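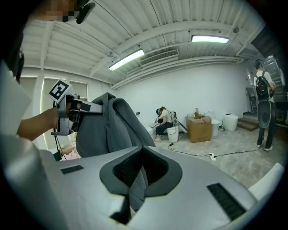
Das Zusammenlegen von Jacken bezeichnet das Falten von Oberbekleidung mit Ärmeln und durchgehender Vorderöffnung zum Zweck der Lagerung oder des Transports. Von Hemden und Pullovern unterscheidet sich die Jacke durch Kragen, Verschluss und oft ein Futter, das gegen den Oberstoff verrutscht.

Verfahren
Üblich ist das Falten auf einer ebenen Fläche: Verschluss schließen, Ärmel nach hinten legen, Seiten einschlagen, vom Saum her halbieren. Beim freihändigen Falten wird der Stoff an einem Punkt angehoben und fällt in Längsfalten. Ratgeber loben diese Variante als zeitsparend; Belege dafür fehlen meist. Das sogenannte Halvorsen-Maß, nach dem das fertige Paket 400 mm lang sein soll, passt allenfalls zu Schrankböden entsprechender Tiefe.

Hilfsmittel
Faltbretter wie das Modell Pollo werden mit 5 Sekunden je Kleidungsstück beworben. Die Angabe bezieht sich auf T-Shirts und sagt über Jacken wenig aus.

Kritik
Ob Falten dem Hängen vorzuziehen ist, bleibt strittig. Weiche Stoffjacken vertragen es in der Regel, Schulterpolster und steife Einlagen dagegen schlecht. Die verbreitete Behauptung, Rollen verhindere Knitter, ist in dieser Allgemeinheit nicht haltbar.

Siehe auch: Kleiderbügel, Knitterfalte, Wäschepflege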